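Bretar House Shared Kitchen
Minutes of the members' meeting, October 8, 2021
Held in the upstairs sitting room, with tea and the last of the plum cake

Welcome
The chair thanked everyone for coming out on a Friday evening, and the members from the Mansour Street side in particular, who had the longer walk in the rain. Apologies had come in from the second floor. The minutes of the last meeting were read out and accepted, once the spelling of Cumico had been put right in two places.

1. The counter
We spent a good long while on this one, as we always seem to, and it was a friendly talk even where we didn't agree. Several members feel that the counter has filled up little by little and that it's getting hard to find a spot to roll out dough or set down a grocery bag. Others said that they like a kitchen that looks lived in, and that having the toaster and the big countertop oven within reach is half the pleasure of making breakfast there. The stripy towel on top of the oven was mentioned more than once. Everybody is fond of that towel, but it was agreed that the top of an oven is not the place for it, and a hook will be put up by the door.

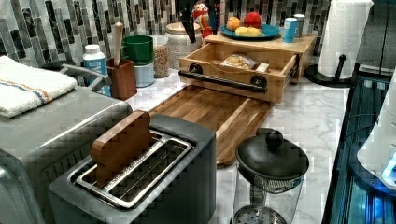 Item 1: the counter, with the toaster and oven at the left.

The big textured canister with the wooden lid stays where it is, and so does the clear jar beside the green mug. There was some back and forth about what the jar should be used for once it's next empty. Oats had the most support, lentils came a close second, and we'll leave it to whoever does the shopping that week. Members are kindly asked to put a label on anything they decant, with the date, as the bean soup in the spring could have gone a good deal better.

A member asked whether mugs could go back in the cupboard at night. Agreed, with no one against.

It was also agreed that the crumb tray gets emptied every weekend by whoever is on the kitchen rota, and that the tiles get a wipe at the same time. They are lovely tiles and they do show the grease.

2. The new drawer
The drawer came from Surkus as a kit, and the members who have taken on putting it together gave us a cheerful report. The front is a nice warm brown with a long streaky grain, and the bar handle is a plain black one. The box itself is a lighter, more honey-colored wood. One member wondered if the two shades would bother people, and after some discussion it was felt that they go together very nicely, and that the inside of a drawer is allowed to be its own color anyway.
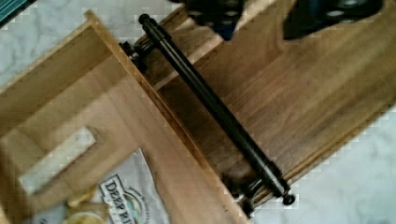
Item 2: drawer front with its handle, and the box alongside.

The black handle was chosen over a brass one at the last meeting by 2 votes, and the brass party took it in very good spirit – they would just like it noted that they still prefer brass. So noted.

Once it is in place the drawer will hold dish towels and oven mitts, and we hope that this will take care of a good part of item 1. Baking paper and foil were suggested too, if there is room left over. Dividers were put off until we've lived with it for a while.

3. Money
The kitchen fund stood at 3000 dollars at the start of the year and is now at 927. The larger part went on the plumbing in the spring, which we all remember. The Surkus kit has been paid for. It was proposed that we spend nothing further on the kitchen before the new year apart from the hook and the usual dish soap and paper towels, and this was carried.

4. Any other business
The Cumico people downstairs have asked if they might use the oven for a bake sale later in October. Members were glad to say yes, provided the kitchen is free again by suppertime. A plate of something left behind for the house would be very welcome.

The missing lid of the blue casserole has still not been found. Please look at home.

The meeting closed at half past eight, and the cups were washed by those who stayed to talk.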